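Blog > Style > Runway Notes

Three shows in one June for Zorica Krasniqi
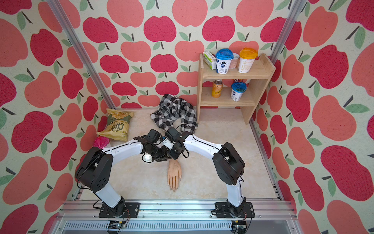 Apple-print wallpaper, crimson and pink on cream.

July 1, 2024

I follow a handful of newer models each season and keep notes on who books what. Most of them get one good show and then a lot of fittings that go nowhere. Zorica Krasniqi had three shows in June, and all three were different enough that I want to write them down before I forget the details.

The first was Clallico. She walked fourth, in a gray wool coat with the sleeves pushed up and flat shoes. It was a short show, 34 looks, and the pace was slow. Marin Leka has been designing there for a few years and he likes his models to walk as if they have somewhere to be later but not yet. Some of the girls looked bored doing it. Zorica looked like she was thinking about something, and the coat moved well on her. The coat was my favorite piece of the show and I would wear it tomorrow if it cost less.

Pai was the second, and it was the biggest room, with 500 seats and hardly any space between them. My seat was behind a pillar, so I saw the left half of everything. Zorica came out in a long yellow dress with a split at the side and a very stiff collar. I didn't like the collar. It kept her chin up and made her look down at the steps more than she should have had to. The hair was by Lejla Mujić, who parted everyone low on one side and pinned it flat. It suited maybe half the cast. It suited Zorica.

The one I want to talk about is Gamov. Borislav Delić gave her the closing look, and I don't think many people in the room expected it. The talk beforehand was that it would go to one of his regulars. She wore a cropped black jacket and a full skirt to the ankle, with no jewelry and almost no makeup. The skirt was heavy. I know this because I tried on the sample at the re-see the next day and had to hold it up with one hand to get across the room. She walked in it at full speed and turned without touching it.

After the show I spoke to Kastriot Shehu, who does the casting for Gamov. He told me he saw 358 girls for 15 places and had Zorica on the list from the first morning. I asked what decided the closing look. He said she was the only one who didn't ask to change the shoes.

She was also fitted for Carnix, but didn't walk in the end. I heard two different reasons from two people and I won't repeat either.

A few other notes from the month. Square toes are still everywhere. Bags are getting smaller again, which is no use to me. Clallico has brought back the belt it dropped last year, now in brown as well as black, and I've already put my name down for the brown one. The Pai show started almost an hour late and they ran out of water.

I'll do the menswear notes next, once I can read my own handwriting.

12 comments | 41 shares

Recent posts
Re-see day at Gamov: what I tried on
The Clallico belt is back
Flat shoes for standing in line
Why I stopped sitting in the second row
Packing for a week of shows with one suitcase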